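Forums > Workshop & Making > Arms and Grippers > Parallel jaw vs. suction for flat things

Print this thread | E-mail this thread

**gmonti_bench**

Hi all, and sorry in advance for the length of this one, I do tend to go on. I've been trying to settle on a gripper for our second arm and I've got myself into a bit of a muddle, so I thought I'd lay it out and let you lot set me straight.

The arm itself is the Molteck, same as the one most of you have seen me grumble about. For tools I have the Drelix two-finger gripper that came with it, and I've borrowed a small suction cup head to compare. The jobs I care about are flat and awkward: picture frames, trays, book covers, bits of panel. Before I bend anything expensive I've been running it all in the simulator with the camera mounted on the wrist, looking out past the fingers.

So far I've done 100 tries with each tool on the same set of objects. The fingers dropped or missed 11. The suction head missed only 2, which surprised me, but it was hopeless to aim on anything close up, and I ended up nudging it by hand far more than I'd like to admit. I wasn't counting the nudges as misses, and perhaps I should have been.

**kettle_and_solder**

Lovely write-up, thanks for taking the time! I'd go suction and not look back, if flat things really are the bulk of it. We had fingers on ours for a whole winter and every frame we picked up ended with a little dent in the moulding. My only question is how your camera copes when the arm gets in close. Ours saw nothing useful over the last little bit of the approach and we were more or less working by feel.

**gmonti_bench**

Good question, and it's the bit that's been driving me up the wall. The view from the wrist on one of the frame runs shows what I mean. The fingers are open and the Van Gogh-looking portrait is nearly touching the left one, with its corner coming down on a slant, and the bricks on the right are blurred to streaks. 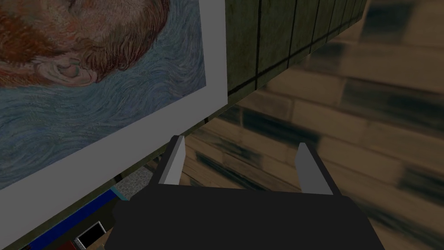
Dristhorpe Makers' Guild – Robotics Night Group

I like that both fingertips stay in view, mind you. I can see the gap between them and I can see where the border of the frame sits next to the left finger, and that's worth a lot to me when I'm lining up. What I can't do is get a sense of the whole painting, as so much of it runs out of view at the top left. If I back the arm off I get the painting and lose the fine judgment at the corner.

**Zaid Shboul**

Ginevra, I'm going to disagree with kettle here, in the friendliest way. I don't think your numbers favour suction nearly as much as they seem to. If you had to nudge the cup into place, then the cup didn't do the job, you did. Go back through the runs and mark every one where you stepped in, and I'd be willing to bet a decent coffee that the fingers come out ahead.

The other thing is the surface. A cup likes something smooth and clean. Plenty of old frames have carving or flaking gilt, and the simulator is very generous about seals unless you tell it to be otherwise. Have a look at what leak setting you've got. Mine was at zero for months and I thought I was a genius.

**kettle_and_solder**

Fair point on the nudging, Zaid, I'll give you that one. But I still say fingers are the wrong shape for a wide frame. You end up pinching one edge and the rest of it swings like a barn door. Unless she's got a very stiff wrist on that arm it'll sag, and no camera in the world is going to help with that.

**prairie_servo**

Jumping in from the cheap seats. Has anyone tried longer pads? I printed a set at 118 mm for my old gripper, with a strip of bike tube glued to the inside, and the swing on trays got a great deal better. They do block more of the wrist view, so you'd be trading one headache for another, but with the cup you've got the same trouble with the cup itself sitting smack in the middle.

I'd also put in a word for a second camera off to the side. Doesn't have to be fancy. I use an old webcam clamped to a shelf and I switch to it until the arm is close, then go back to the wrist one for the final bit. My neighbour, who drives a Saab older than I am and fixes everything with hose clamps, helped me mount it.

**gmonti_bench**

Oh, the side camera is a good thought – I'd been so fixed on the wrist one that I'd stopped considering anything else. I checked the leak setting too and, well, Zaid, I owe you that coffee. Zero, just like yours.

I'm going to redo the suction runs with a sensible leak and count any nudge as a miss, and then do a third lot with longer pads. I'll keep the objects the same so we can compare fairly. It might be July before I've got it all done, as I only get the bench in the evenings.

**Zaid Shboul**

No rush at all. Flat white, please. And when you do the pads, try slowing the last bit of the approach as well. With the border that close to the left finger I'd want a fair bit more time to correct before the jaws move.

**kettle_and_solder**

I'll hold my tongue until the new numbers are in, but I'm leaving my vote with suction. If anyone wants my spare cups for testing, I've got a few sizes in a drawer and you're welcome to them for the price of postage.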